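Every few years someone rediscovers growth. Last time it was going to be green, before that it was smart, now I'm told it's "regenerative", a word I have seen on a bank poster and a yogurt lid in the same morning.

I'm not against growth as such. My tomatoes grow. What I'm against is the idea that an economy has to get bigger each year or else people lose their homes, and that this is just weather. It isn't weather. Somebody set it up like that.

Take Skallow, where I lived until June. A town with one big employer, Vidal, and 947 people on the payroll. Vidal made money last year. Decent money. But less more than the year before, if you follow me, and so the night shift went. Profit up, shift gone. Try explaining that to a child. 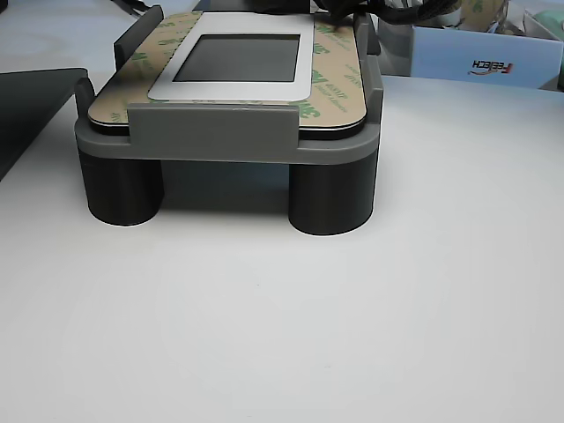
Filed under: Work & Economy

Gebhard Widmer, who I argue with by email mostly after midnight, says I'm being sentimental. Firms that stand still get eaten, he says. Fine. By whom though? By other firms scared of standing still. Everyone running because everyone is running, and we call this efficency.

His other point is better. Growth paid for the hospitals. True, partly. It paid for them where people organized and fought to have it spent that way, and plenty of places got the growth and no hospital. So maybe the fight did the paying.

And then the machines question. Always comes up. Work gets faster, so we should all be home by three, no? My grandfather was promised that. My mother too. I'm still waiting. The saved hours go somewhere, just never into the afternoon of the person who used to work them.

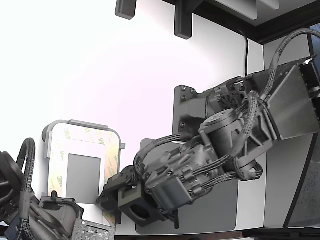 Which is why I keep coming back to shorter hours. Boring old demand. Not a new currency, not an app. Same pay, fewer hours, and when output per hour goes up the week goes down again. Fitriani Menon wrote me that it would never survive a bond market. Could be. She knows bond markets and I know the bus timetable. But slavery was in all the account books too, and sound business, until people refused it.

What I can't stand is the shrug. "Realistic" people planning for three percent forever on a planet that is staying the same size. Do the sum on a napkin. Double, double again, keep going. You run out of napkin, then fish.

More on debt next time, as it's really the engine under all this and I've skipped it completly. Letters welcome, incl. the angry ones. Gebhard, you've had your turn.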